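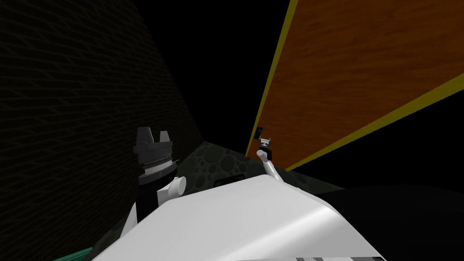 Dark brick wall and wood-grain panel with yellow trim, computer rendering.

Open day at the Tovel brickworks

Apr 14, 2026

4 min read

I have wanted to visit the brickworks in Tovel since I moved to this region, but it opens to visitors only once in the year and I always learned of it too late. This time I wrote to the office in January and received a place in the second group of the morning.

The bus stops at the lower gate, and from there you walk ten minutes uphill along the old clay railway. The rails are still there but no train has used them for a long time. At the gate we got a paper map, a helmet and a pair of yellow ear plugs. Please wear closed shoes, they do not let you inside in sandals, and one man from our group had to wait in the canteen.

Our guide was Katalin Illés, who has worked at Tovel since she finished school. She started in the packing yard and is now responsible for the kilns. She speaks quietly, so I advise you to stay near to her, especially in the pressing hall.

First we saw the clay store. The clay comes from two pits. The one from the Najjar pit is red and fatty, the other is grey and contains more sand. They are left outside through the winter, so that the frost breaks the lumps, and then they are mixed. Katalin gave each of us a piece of both to press between the fingers. I could feel the difference immediately, the grey one fell apart and the red one kept the print of my thumb.

The pressing hall is loud and there is not so much to understand without explanation. The clay comes out as one long bar and wires cut it into bricks. From here the bricks go to the drying rooms, where they stay 3 days. It smells there like a cellar after rain, a smell I liked very much.

The most interesting part for me was the ring kiln. It was built by the Porkis family, who owned the works for three generations, and it has 10 chambers. The fire moves from one chamber to the next and never goes out during the season. We were allowed to enter a chamber which was cooling. It was still so warm inside that my glasses became foggy when I came out to the yard again. The full chamber holds 40 pallets.

I asked how they make the very dark bricks, which I had seen on some houses in the town. Katalin explained that near the end of the firing they close the air, and the iron in the clay turns dark. The result depends on the place in the kiln, and for this reason every load is sorted by hand under daylight. She does not trust lamps for this work.

After the tour there was soup and bread in the canteen, included in the ticket. In the small room next to it they keep the old moulds and the order books. One page was open at an order of 1,406 bricks for a bakery chimney, written with beautiful handwriting. The chimney still stands behind the Vevurico shop, and I went to look at it before my bus.

What I missed was more time in the sorting yard, we had only a few minutes there because the next group was already waiting. Also the map does not show the toilets, they are behind the canteen on the left side. The last bus down goes at five.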